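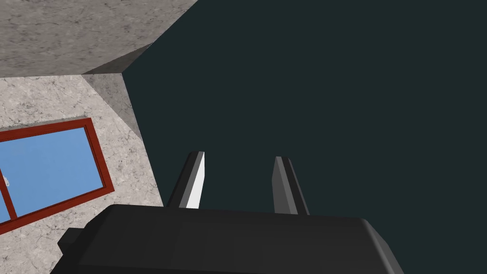

Kakik 15 Desk Fan

The Kakik 15 moves air across a desk without moving the paperwork, a feature Grevix added after years of selling fans that did both. It has 4 speeds. The lowest is for thinking, the highest is for August.

Height: 154 mm
Cord length: 173 cm, so it will reach the outlet behind the filing cabinet - just.
Colors: gray, other gray

The timer shuts off after one hour whether you're cool or not. Replacement grilles are sold separately. Fits the Veto wall bracket.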